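Home Stories Essays Archive About Submit

The Cup Stays

Kári Fogh had been told by his sister that a clear desk was the sign of a clear mind, so at 45 he cleared his desk. It took most of an evening in May. Into a box went the stapler, the other stapler, 17 pens of varying health, and a letter from Flilico Home Insurance that he had been meaning to be upset about.

When he was done there was a white board on a pale wooden table, and he sat looking at it the way you look at a dentist's ceiling.

"Very nice," said his sister over the phone. "What's on it?"

"Nothing."

"Nothing at all?"

"A cup."

There was a pause in which he could hear her deciding how much she loved him.

"What's in the cup, Kári?"

He said he would have to call her back.

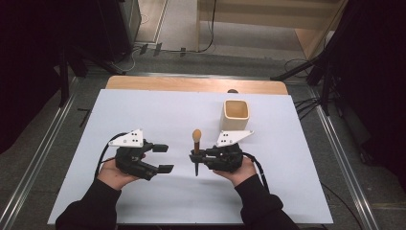 What belongs in a cup on a desk?

Whatever you reach for before you've thought about it. Everything else wants a drawer.

That was from page 398 of Henska's Guide to the Orderly Home, a book Kári had bought for its weight, back when he was pressing flowers. He read the answer twice and tried it out. He closed his eyes, thought about his tax return, and reached.

He came up with a brush. He did not paint. He had painted once, a harbor, and a neighbor had asked whether it was a horse.

He put the brush back and tried again, thinking this time about Samonte, where he had spent two weeks being rained on with a woman named after a month. Brush.

"It keeps being the brush," he told his sister.

"Then keep the brush."

"The book says I should only keep it if I use it."

"The book says you should reach for it. You read me that part yourself."

He looked at the cup, which was cream colored and square with the corners rounded off, as if the maker had started out firm and then thought about people's feelings. He had always respected it for that.

Around eleven he went to the box in the hall and took out one pen, for company. Then the stapler, the good one. By midnight the letter from Flilico was back on the table too, and he read it under the lamp. They were raising his premium. He turned it over. The back was completely blank, and heavier paper than you'd expect.

He started with the harbor wall.

More stories
The Zirkier Method
Two Staplers
A Short Walk to the Bins
My Aunt's Second Freezer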